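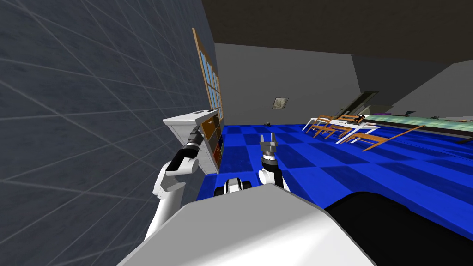
Simulated room with the blue checkered floor: left gripper at the shelf unit, right gripper open.

Dolska household tasks project — progress report to the Rocha fund
18 August 2019
Prepared by Josué Camargo

We have had a very good stretch, and I'm glad to be writing this one! The simulator is now steady enough to use all day, and the set of examples has grown to 305 complete runs, up from 72 in our January report. Each run is one person steering the two-armed robot through a short task from start to finish, with the joint positions and the robot's own view saved together.

The tasks so far are reaching to a shelf, picking up a small object and moving it to a table. We change the starting position of the robot every time, and since the spring we also change the tilt of the head, so the views come out at all sorts of angles. That was Tritby's suggestion and I like it a lot — the early model got lost as soon as the view was not level.

We threw out 27 runs. Most had a gripper passing through the edge of a shelf, a collision setting that is now fixed. A few were simply mine, from when I was learning the controls.

Still open:
Using both arms in one task. We have only 12 runs of this and they are slow to make.
More rooms. Posurmont has promised us two new layouts, but they have not arrived.
Storage. The saved views take up more space than we budgeted for, and I would like to move some money from travel to cover it.

Training on the full set starts next week. I will send the first results along with the spending sheet.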